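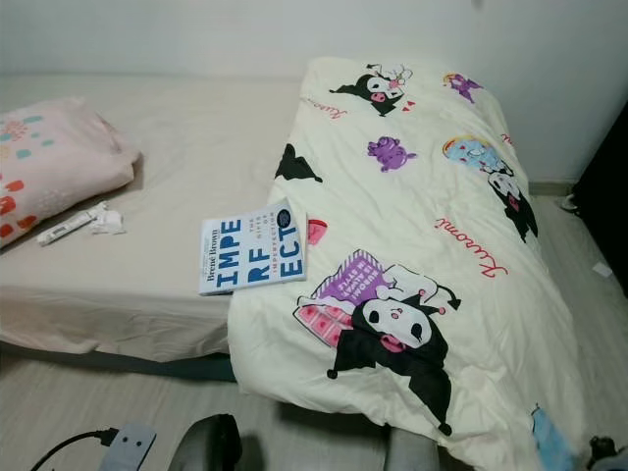

Head-camera view of a bed-tidying task, with the duvet folded lengthwise and several small objects still on the sheet

Zimgate is an open-source task planning and perception package for household robots, used chiefly for tidying work in bedrooms and other furnished rooms. It was written at the Crenshaw Laboratory in Farnport by Mavis Yazzie and Todor Stoyanova, and it takes its name from the street where the two of them first shared an office. The software sits between a robot's cameras and its arm controllers, and its job is to decide what should be picked up, what should be pulled straight, and — perhaps most important of all — in what order.

History
Yazzie began the project as a small set of scripts for sorting laundry, and for its first few months it knew about socks, towels and very little else. Stoyanova joined in May of the following year and brought along a planner she had built for warehouse shelves, which had to be almost entirely rewritten once it met its first blanket. Shelves stay where they are put, and the planner had been built on that happy belief. Version 2, released on 12 Jan 2019, was the first to treat cloth and solid objects in one common plan, and it remains the version most often described in teaching materials. A sister group in Clondton keeps up the simulator and the documentation.

Perception
Each color image is divided into regions, and every region is given one of three broad labels: support, cloth or item. A mattress with its fitted sheet is normally a support, a duvet is cloth, and things such as a book, a thermometer or a crumpled tissue are items. The labels are allowed to change as the work goes along, so that a pillow may be an item while it is being carried and cloth while it is being smoothed.

Printed bedding gave the early versions a great deal of trouble. A duvet cover with large cartoon figures, such as the Kuromi print in the view at the top of this article, is full of crisp outlines that a detector may happily mistake for separate objects lying on the bed. Zimgate deals with this by checking each outline against the depth image. If there is no step in height along the edge, the shape is taken to be part of the print and is folded back into the cloth region. The check works less well on thin things, and a single tissue pressed flat can still be lost this way, so the user may switch the check off for any region of the bed.

Lettering is read where possible, though only as a hint. A paperback lying face up with large block letters on its cover is easy to label, and the reader module will accept a title broken over several lines, as on the copy of Brené Brown's The Gifts of Imperfection resting partly on the sheet and partly on the edge of the duvet.

Planning
The planner builds a graph of what rests on what, and no cloth may be moved until everything resting on it has been cleared. Under this rule a book that straddles the sheet and the duvet is attached to both, and it must be lifted away before the duvet is spread. Small items are gathered first, in order of distance from the arm, and fragile ones are given a slower approach speed. The default limit is 23 items to a plan; past that number the search is split into zones and solved one zone at a time.

Duvets are handled by a separate routine that looks for a free corner or, failing that, a long free edge. When the cloth hangs over the side of the bed toward the floor, the routine begins from the hanging part, lifts it to mattress height and then looks again. Every pull is short, and a fresh image is taken after each one. This makes Zimgate rather slow, and its authors have always said so quite cheerfully.

Tooling
The package comes with a replay viewer, a labeling tool and a library of 389 recorded bedroom layouts. The viewer steps through a plan beside the matching camera images and shows which edge of the graph caused each action, and many users who never run the planner itself keep the viewer installed for this alone. Settings are kept in one plain text file, which may be edited while the robot is paused.

See also
Deformable object manipulation
Semantic segmentation
Task and motion planning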